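Bench notebook, booth rebuild, February

Afternoon, second pot of coffee. Picking up where I left off with the paper, because I ran out of page last time and the notes on the back of the delivery slip are no good to anyone.

So the walls are papered! Left, back and right, all in the pale pattern with the thin brown rings and the beige dots and ovals. I went back and forth between this one (Osance sent it, second roll in the bundle) and a plain gray from Lamemska, and I'm glad I went with the rings. The gray made the whole booth feel like the inside of a filing cabinet. This is closer to somebody's hallway, and that was the idea.

Hanging it was a pain, mind you. The back wall went up first and went up nicely. The left wall I had to do over, because I cut the first sheet 20 mm short and only found out once the paste was on. Paste mix for the record: 100 g powder to 2 liters, stir, leave it alone, stir again. I tried it thinner on a scrap and the paper slid all over the place. Don't bother matching the pattern at the corners, by the way – the black posts sit right over the joins and you'd be fussing over something that gets covered up.

The tabletop is the dark brown marble pattern with the white and tan veins. I wanted it darker than the walls so you can tell where the table stops, and it does that job well. I do love the big branching vein over on the right, it looks like a river on a map. Cheung had a lighter one in the same size but it was too close to the wallpaper, and I'd have been squinting at it all month.

Phone went on the table after lunch, first thing to go in since the paste dried. 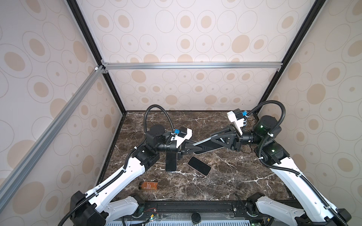

Booth with the new paper and the brown marble top, phone in the middle.

Dark phone on dark top, so the pale metallic edge is doing most of the work there. I'd like to try something with a lighter back next, or a case with some color in it, before we decide the top is right for everything. Also there's a crumb near the middle of the table. Wipe down before each session please, me included – pale bits show up on that brown like you wouldn't believe.

Things I noticed while I was standing there with my cup:

The right wall reads darker than the other two. Same roll, same paste, so I'm putting it down to the light on that side until I've moved a lamp and looked again.

Big solid oval at the upper right of the back wall pulls the eye a bit. I don't mind it. If it bugs anyone, there's enough left on the roll to hang that sheet again with the pattern shifted.

Crossbar and the rail on the left wall: go over the bracket screws with the hex key. I had them all loose for the papering and did them back up in a hurry.

The leftover paper is rolled up on top of the cabinet, 600 mm wide, marked TIDOLSIDE in pencil on the back so it doesn't end up as drawer liner like the last lot. Brush is soaking in the sink, and I'll rinse it before I lock up.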